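I moved apartments in June and threw out a couch, a bike and most of a marriage's worth of mugs. The box of chargers came with me. It got the front seat.

I have now sorted the box. It took a whole evening and I'd like to talk about it.

Final count: 32 power adapters. I own six things that need one.

They are all black. They all say INPUT and then a lot of numbers, in gray, on black, in type meant for ants. Somebody was paid to pick gray.

The oldest one has been with me 17 years. It belonged to a Skirkar cordless phone. I remember the phone fondly and I remember dropping it in a lake.

Two are for a Dilberg baby monitor. I don't have a baby. I bought the monitor at a yard sale to find out what was getting into the garage (a cat, then a different cat).

One adapter was warm when I picked it up. It wasn't plugged into anything. I put it down again and had a snack.

My ex's system was the freezer bag. Every charger lived in a bag with the name of its gadget on it in marker. I said this was a sad way to live. I'd like that struck from the record.

Because last winter I paid $53 for a new Hervieu laptop charger, having torn the house apart for the old one. The old one was in the box. It had been on top, and I'd been lifting it out of the way to look underneath.

The thing about the round plugs: there are a thousand sizes and they all go in. Some of them go in and light up. Some go in and your keyboard, your beloved little electric keyboard with the bossa nova button, makes one long note and retires.

I did ask at the repair counter in Isstead whether there was a trick to telling them apart. The man said yes, read the numbers. I said I was 46. He handed me a magnifying glass on a string.

So for anyone sorting a box of their own, match the volts exactly. The amps on the charger can be higher than the gadget asks for, never lower. Check the little drawing that says whether the middle of the plug is plus or minus. If the drawing has rubbed off, say goodbye. 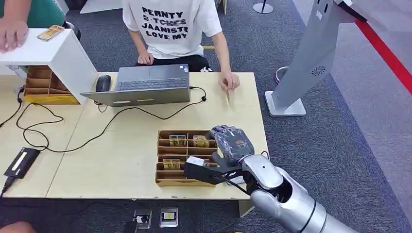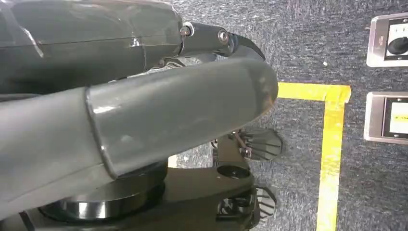 Label the brick, not the cord. I did the cords first, with masking tape, and within a week the tape had crawled off and stuck itself to a sock. The brick has a flat side and doesn't get wound around anything. The black one by the left edge of the table, in the first photo, has a small yellow label on it, and you can find that from across a room. Yellow is the answer. I bought white ones and they look like more fine print.

Where I've landed: six chargers labeled, four on probation, the rest in a bag for the recycling drop-off.

The bag has been by the front door for nine days. Last night I took one back out. It had a good cord.

COMMENTS

Cempaka Jugah: The freezer bag people were right and I will not be gracious about it.

Derek Horrocks: What did the Skirkar one read? I have the phone and no charger. Mine never went in a lake.

Cempaka Jugah: Derek you are how this happens to people

Derek Horrocks: I can pick it up if the bag is still by the door

tallpaul_r: Nail polish works for marking the brick if you don't want to buy labels. Also does the bossa nova button still work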